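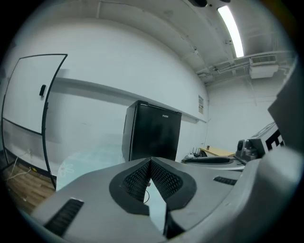
The little fridge in the back room has been on my list since January, and this week I finally gave it a proper clean. I share the room with Nhung Khúc and we both use it for lunches, milk and whatever is left over from the night before, so it gets full quickly and dirty slowly. It's a plain black one, the mini sort, and it stands behind the pale blue mat with the white flower on it. I moved the mat before starting and put it back when I'd finished.

I switched the fridge off at the wall the evening before and put a folded towel in the bottom. By nine in the morning the ice had come away and the towel was soaked. The shelves went in the sink with washing-up liquid. For the inside I used warm water with bicarbonate of soda, then a dry cloth. The door seal took longest. There were crumbs in the folds and I ended up going round it with an old toothbrush.

We threw out 2 jars of Valtonen mustard, both open, and a tub of something neither of us would claim. The Flunau butter was fine. Nhung wants to keep the top shelf for drinks and use the door for small things, and I've agreed to try it.

I did look at replacing it. The Ornitz I liked was 426 and the bigger one, with a separate freezer box, was 892. That's far too much for somewhere to put sandwiches. Ours still gets cold enough, though it hums more than it did.

The top needed a wipe as well, with a fair bit of dust along the back. I used the Hutum spray on the outside and it left streaks on the black, so next time I'll stick to a damp cloth. The whiteboard is the next job. I've bought a new cloth for it and Nhung says she has some cleaner at home.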